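The mattress that was going to fix my back

I have now slept on the Plener for the whole of its trial period, and I have to decide whether to send it back. My back feels the same as it did before. 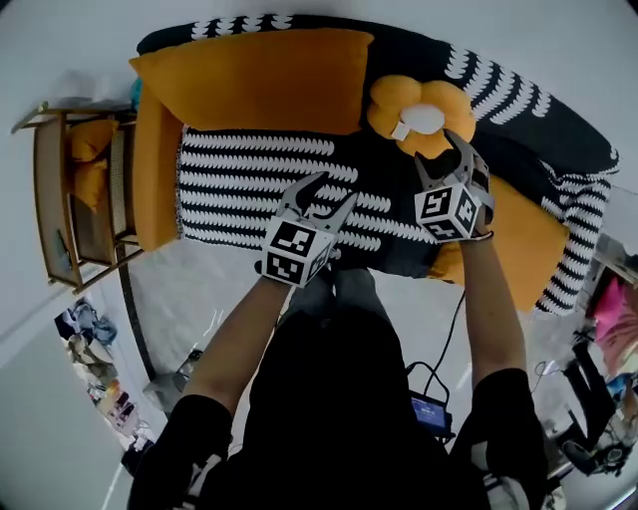

I should say how I got into this. Our old mattress was a Coste, bought when we moved to Gimden, and it had a dip on my side that you could have kept soup in. I was waking at five with a stiff lower back. Everyone I mentioned it to said the same thing, which was that I needed a new mattress, and they said it with the certainty people normally save for directions to their own house. So I went looking, and within a week every website I opened was trying to sell me one.

The claims are something. The Plener has "zoned response foam". I have read the page on zoned response foam several times and I still couldn't tell you what it responds to. The foam under the hips is apparently different from the foam under the shoulders, but they sell the same one to my wife, whose hips are nowhere near mine. There is a drawing of a spine with a green tick next to it. There is another drawing of a worse spine, on somebody else's mattress, with a cross.

Then there is the survey. More than 75 per cent of customers "reported better sleep". Better than what? People who buy a new mattress usually had a bad old one, and they've just spent a lot of money, and they'd like to feel it was well spent. I would expect most of them to report better sleep if you had sold them a door. I wrote to the firm asking how many people were surveyed and when. I got a cheerful reply with a discount code for pillows.

The trial is the clever part, I think. You get 100 nights, which sounds generous until you try to picture yourself getting the thing back down the stairs. It arrives rolled up as tight as a carpet and it will never be that shape again. They do collect, but you have to be in for an 8 hour window, and the collection costs more than I'd assumed from the word "free". By then the old one has gone to the tip at Brirkedgate and you would be sleeping on slats. I suspect they know all this.

To be fair to it — and I'm trying — the dip has gone, and it doesn't creak. My wife likes it. The smell went after a few nights, once we'd had the windows open.

But the stiffness is still there at five in the morning. What has helped a bit is going for a walk before work, which I started in March for other reasons and which cost me a pair of socks. I can't prove that's the walking either. It might just be the lighter mornings.

I'll probably keep it. The code for the pillows is still good, and it takes £200 down to something only slightly silly. I haven't used it.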